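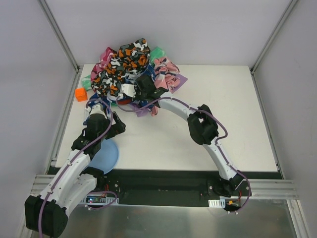
Jemevow is a method for teaching a pair of robot arms to take a heap of mixed cloth apart, one piece at a time, and lay each piece out where it can be seen and handled. It was developed at the Hiebert Laboratory by a small group led by the robotics researcher Consolacion Barredo, and the first full write-up was released on 19 Jan 2021. The name is used for the method as a whole, for the software that goes with it, and (a little confusingly for newcomers) for the collection of recorded demonstrations the software is trained on.

Background

Cloth is a hard thing for a robot to deal with, and a heap of cloth is a good deal harder. A box or a cup keeps its shape when it's picked up, so a robot that has worked out where the object is has most of what it needs. A shirt or a towel has no shape to speak of. It folds over itself, hides its own corners, and slides under its neighbors, and when several pieces are bunched together it can be very difficult, even for a person looking on, to say which fold belongs to what. Patterned fabric adds its own trouble, because a printed edge can look just like a real one.

Earlier work at the laboratory, under the name Broven, dealt with single pieces of cloth dropped on a table. Broven looked for corners, picked two of them, and pulled. It did nicely with one towel and rather badly with three, since it would quite happily take one corner from each of two different towels and then stretch them against each other until something slipped. Barredo has described Jemevow as having grown out of a long afternoon of watching Broven do exactly this, and the group's first notes on the problem, made in October, are mostly a list of the ways it could go wrong.

Method

The central idea is that the two arms should have different jobs for as long as the heap is still a heap. One arm, called the lifter, pinches a fold near the top and raises it slowly. The other, called the keeper, rests against or takes hold of whatever the lifted piece is dragging along with it. Neither role belongs to the left arm or the right arm for good. The software chooses again before each lift, depending on which side of the heap the chosen fold is on, and if the two arms would have to cross, it gives up on that fold and looks for another.

While the lifter goes up, the system watches for what the authors call shared motion. If two areas of fabric move together, they're treated as probably being one piece. If one moves and its neighbor stays put, the line between them is marked as a likely border. Color and pattern are used as well, though they count for less than movement does, and this is the part of the method that people tend to find surprising. A camouflage cloth, for instance, is full of strong dark and light edges that mean nothing at all about where the cloth begins or ends, and a system that trusts such edges too much will see several small rags where there is one large one.

Once the lifter has a piece that moves by itself, it carries the cloth to an open part of the table and lowers it at a slant so that it spreads as it lands. The keeper then lets go, helps with the spreading if there's still a fold to open, and the whole round starts over. A piece that comes down crumpled is left that way until the heap is gone, and the arms return to it afterward.

The choice of which fold to try is learned from demonstrations, in which a person guides both arms through the work. The slow lift itself is a fixed routine with a fixed speed. Barredo's group tried learning the lift too, and found that it picked up the hurry of the people who had been guiding the arms, which was no help at all with slippery fabrics.

Workspace and materials

Jemevow was designed for a table with plain, pale walls on three sides and two arms mounted side by side along the front edge, both able to reach the middle. The plain walls make it simpler to tell cloth from background. The cables for the grippers run along the outside of the links and are tied down, a detail the write-up spends a whole paragraph on, and one that anybody who has tried to lift a loose fabric past a loose cable will be glad to read.

The demonstrations use pieces of many colors and prints, some stretchy and some stiff, tossed together by hand. Hard objects are also placed on the table in many of the recordings. These may be blocks, plates, or other small household things, and the arms are expected to work around them and leave them where they are. The published collection holds 3666 demonstrations, each covering a single lift from the first pinch to the moment the cloth is let go.

Results

The method was tested on 35 heaps, each made up fresh and none of them used in training. Every heap held 10 pieces of cloth. Jemevow cleared 14 of the heaps completely without a person stepping in. That may sound like a modest number, and the authors say so themselves, but Broven, run on the same kinds of heaps for comparison, didn't clear any.

The most common cause of failure was a double pick, where two thin pieces lying flat against each other were pinched together and moved as one. Shared motion gives no warning in that case, as the two pieces really do move together, and the keeper has nothing to hold back. Next came pieces that slid out of reach behind the heap, toward the back wall. A smaller group of failures had to do with cloth lying over a hard object, where the gripper closed on both.

The tests also showed that the keeper mattered more than had been expected. With the second arm switched off, the lifter tended to bring up long chains of tangled fabric, and after a lift or two the table was more muddled than it had been at the start.

Later work and reception

A follow-up named Stesex keeps the lifter and keeper roles and adds a gentle shake, performed a short distance above the table, to deal with double picks. It works well on thin, smooth fabrics. On knits it does rather little, as the loops of one piece catch on the other, and the shake sometimes tightens the tangle.

Other groups have mostly taken up the shared motion step by itself, often with a single arm and a simple clamp in place of the keeper. There has been some friendly disagreement over whether this should still be called Jemevow. The laboratory's own position is that the name refers to the pair of roles, and that a clamp, however handy, can't decide when to let go.

Criticism has centered on the size and tidiness of the setup. The walls are plain, the light is even, and the heaps are small enough for both arms to reach over. Laundry in a basket or on a bed has none of these advantages, and the method hasn't been tested on either.

See also

Broven
Stesex
Hiebert Laboratory
Two-arm manipulation
Cloth folding by robots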